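Folding waffle knits flat on the bed

July 25, 2022
By Cathal Gilmartin
Filed under: Laundry & Linen

I have been revising how I fold knitwear. The old method was the one I learned at home: hold the garment up by the shoulders, shake, fold in mid-air, put it on the pile. It works for woven shirts. It is a poor method for anything knitted with a loose structure, and waffle knit is the worst of the group. The cloth hangs from two points, the weight of the body pulls the shoulders out, and the sleeves go wherever they like.

The replacement is to do everything flat, on the bed, with the sheet pulled tight first. A table is firmer, but mine is too narrow for a large top with the sleeves out, and I don't want to fold in two stages.

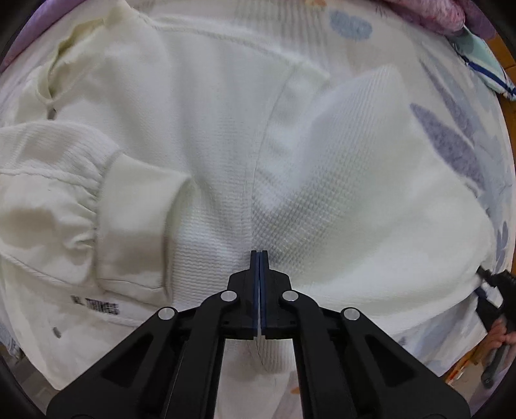

Waffle knit spread on the bed, one sleeve lying across the body.

The order I use now:

Lay the garment down and find the neckline. Work from there along the long seams with the flat of the hand, pushing outward. Do not pull on the hem. A waffle structure stretches more across than along, and a hem pulled sideways stays wavy for days.

Turn back any layer that has slipped under another. The two faces of a knit top grip each other, and a ridge trapped inside will be pressed in by whatever is stacked on it.

Leave it alone for 8 minutes. I timed this in February with the heavy cream tops and the number has held up. Knit recovers by itself after handling, and a garment folded at once ends up slightly larger than the same garment folded after a rest. The difference on my shelf was enough to stop the door closing.

Then fold in thirds lengthwise, and once across. Twice across if the shelf is shallow.

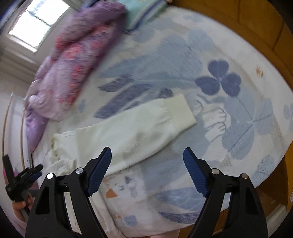
Cuffs are where most of my folds used to go wrong. A ribbed cuff is knitted tighter than the tube it finishes, so the fabric next to it always has surplus width and tries to bunch. The small gathers along the cuff seam on this cream piece are normal and should not be ironed out. What does need attention is the other end, crumpled up on the patterned sheet, as that part has to be opened out before a fold line goes anywhere near it. I start at the cuff, hold it down with one hand and smooth away from it with the other.

I do not iron waffle knit at all. Steam from a distance is acceptable – contact flattens the cells, and they do not fully come back.

On storage: I bought the Canevix shelf dividers last year and they are adequate. The spacing is fixed, which suits T-shirts and does not suit thick tops. Rekha Pant wrote to say she stores hers upright in a drawer, folded edge up. I tried it for over a month. Upright is easier to search, but the pieces at the front slump when the drawer is half full, so I went back to flat stacks of no more than 8.

One open item is the sheet. Printed cotton has enough grip to hold a sleeve in position while I work on the body. A smoother sheet would probably let everything slide, and I have not tested that yet.

Related posts
Brannigan drying rack, one year on
Descaling the iron
Which way to fold a fitted sheet
Drawer depths, measured
Pilling on cotton knits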